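# What did people eat before there were fridges?

Open your fridge and have a look. Milk, cheese, leftover spaghetti, all nice and cold! Now imagine it's winter a few hundred years ago in a little village called Ullby. The garden is frozen and the cow has stopped giving milk. What's for dinner?

Plenty, if the family worked hard all summer!

Food goes bad when tiny living things called bacteria and mold start eating it before you do. They love warm, damp places. So people found clever ways to make food a terrible home for them.

**Drying** takes the water away. Apple rings were hung on strings (you can still do this, and they're delicious), and beans were dried until they rattled.

**Salting** pulls water out too. A barrel of salted fish could last for months, but you had to soak the fish before supper or it tasted like a mouthful of sea!
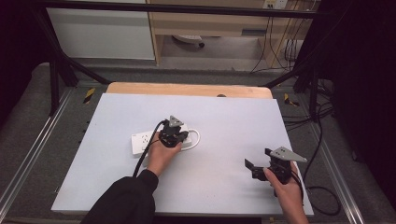
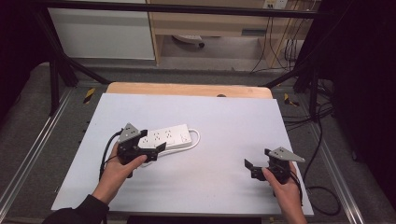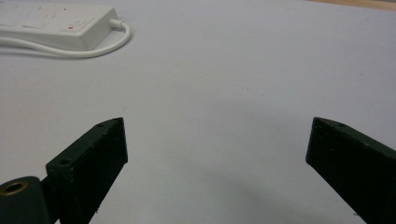 **Pickling** means putting food in something sour, like vinegar. Bacteria can't stand it! Cabbage can even make its own sour juice. You chop it, salt it, squash it down in a crock and wait, and it becomes sauerkraut.

**Root cellars** were rooms dug into the ground. It stays cool down there even in August, so carrots, potatoes and turnips kept well for a long time, tucked into boxes of sand.

Then came a really big idea: seal the food up tight and heat it, so the bacteria inside are killed and new ones can't get in. By 1813 a factory in London was selling food in metal cans, and sailors were some of the first to try it. The cans were so thick that people opened them with a hammer and chisel. The proper can opener didn't come along until many years later!

**Try it with a grown-up:** Slice an apple into thin rings and ask your grown-up to put them in the oven on its lowest setting, about 200 degrees Fahrenheit. Check them every half hour. When they bend like leather and feel dry, they're done. Let them cool all the way before you put them in a jar, and write the month on the lid.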